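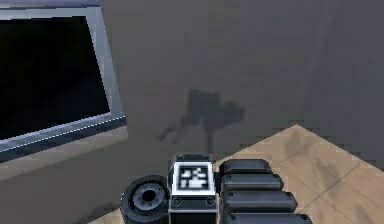 Acta reunión estudio Clilulell – 4 de marzo

Se abre con el acta anterior, aprobada sin cambios.

1. Disco Fluvelura. Grabadas 4 canciones, faltan 2 voces. Mezcla a 48 kHz, queda acordado. El productor pide menos reverb en las cajas – se prueba esta semana.

2. Reservas. 69 horas vendidas hasta julio. Clustville quiere ampliar, pendinte de presupuesto.

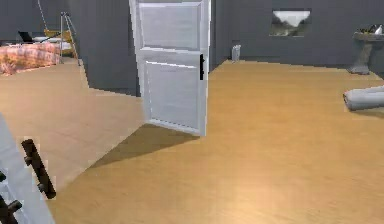 Puerta blanca de dos paneles, entreabierta.

3. Material. Previo de Phillips sigue en reparación. Se alquila otro si no llega antes de las voces. Cables: revisar todos, hay ruido en dos canales.

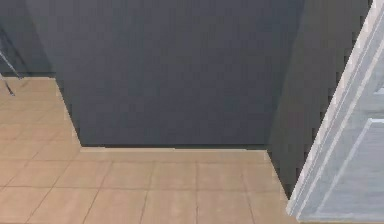

Las copias de seguridad se hacen al cerrar cada sesion, sin excepción. Ruegos y preguntas: ninguno.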